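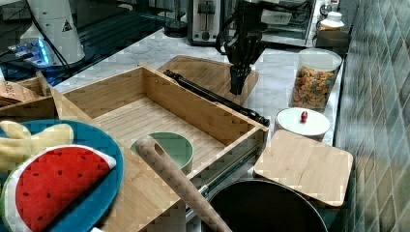 Arm over the cutting board behind the drawer, fingers closed.

I spent most of January on collision checking for the kitchen setup, and most of that on one drawer. These are notes on what changed in the planner.

The stack is Wodell for perception, Lisen for motion planning, and a thin layer of my own code between them. Wodell gives me a fused point cloud and a set of labeled boxes. Lisen wants convex meshes. The layer in between decides which points belong to which mesh, and that is where the trouble was.

An open drawer is a concave object. My first version wrapped it in a single convex hull, so the planner saw a solid block and rejected every grasp on the bowl inside. Of 3,724 sampled grasp poses, 479 passed the reachability check and none passed collision. The log said "no valid goal" and nothing else. I now fit the floor and walls as separate slabs, using the top rim to get the heading. The slabs get 12 mm of padding outside and none inside.

Long thin things are the second problem. The rolling pin crosses in front of the bowl, and the black rod lies over both the drawer rim and the board behind it. Euclidean clustering merges the rod, rim and board into one blob, since they touch. Davina Haldane suggested fitting cylinders before clustering and removing their inliers from the cloud. It works well on the rolling pin. On the black rod it depends on how many depth returns come back from the dark surface, so I lowered the inlier threshold and accepted a few false cylinders along the slide rail.

The clear cereal jar is still bad. Depth goes through the sides and lands on the contents or the tile, so its mesh comes out too thin. For now I take the box from the RGB detector and extrude it from the counter plane.

Planning time with the slab model is almost 17 percent higher than with the hull. I can live with that. The remaining cost is in the Kettler distance queries, which recompute static pairs on every call. Caching those is the next job, along with a log message that names the pair in collision. 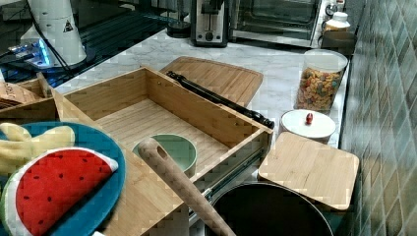
Open items

Cache static pairs in Kettler.
Replace the hard-coded counter plane with a per-session fit.
Move the cylinder step into its own Farkora node so it can be tested on recorded clouds.
Check whether the padding should scale with depth noise.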